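Crisps at 820 Steps: Packaging and Snacking in the Mistside Study Room
Ayman Ouazzani, Design and Materials, Prondton

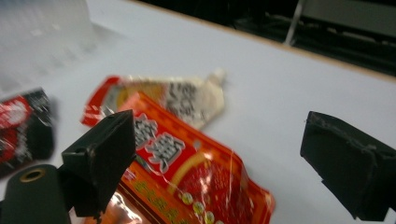
Fig. 1. Snack bag on the white study table.

1. Why snack bags

My first proposal concerned bridges. My supervisor asked how many bridges I had access to, and the project became one on snack packaging.

2. Method

The Mistside study room is 820 steps from the nearest shop, a distance I walked more often than the method required. Over January I logged 117 bags left on the tables and scored each for crinkle, glare and how well the print could be read once creased. Scoring took some 45 minutes a day, plus snacks.

3. Results

Glossy red and orange bags were spotted fastest against a white tabletop. Large white lettering with a black outline stayed readable through heavy creasing, even for testers who could not read Chinese and were only asked to match the shapes. Small print did badly everywhere. Crinkle scores were dropped after a complaint from the next table.

4. Limits

I ate part of the sample. Kabbaj's scale, borrowed for the weights, was returned with crumbs in it.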